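### 3.2 Label size and household viewing habits

The second part of the study looked at how people in shared homes find their way around television controls. Households in the Grasso district were mailed a questionnaire on evening viewing, and 129 returned it complete. Respondents were asked which buttons they pressed by touch and which they had to read first. Colour was mentioned most often for power, and position for volume.

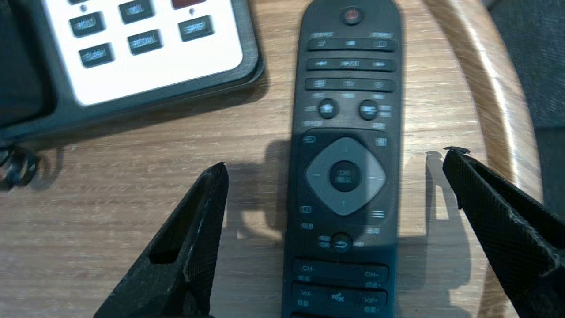
*Reading time: 10 min*

**Figure 3.** Television remote control with a red power symbol and rows of small-labelled buttons.

Of the completed questionnaires, 39 came from homes where the main viewer was over retirement age. Members of this group reported changing the input by accident more often than other respondents, and many kept a handwritten note near the television. Their answers were coded separately under the Fotedum scheme described in Section 2.

Programme choice showed a weaker pattern. Viewers who shared a set tended to stay on one channel through the evening, whatever their age. Responses on subtitle use were incomplete and have been left out of Table 4.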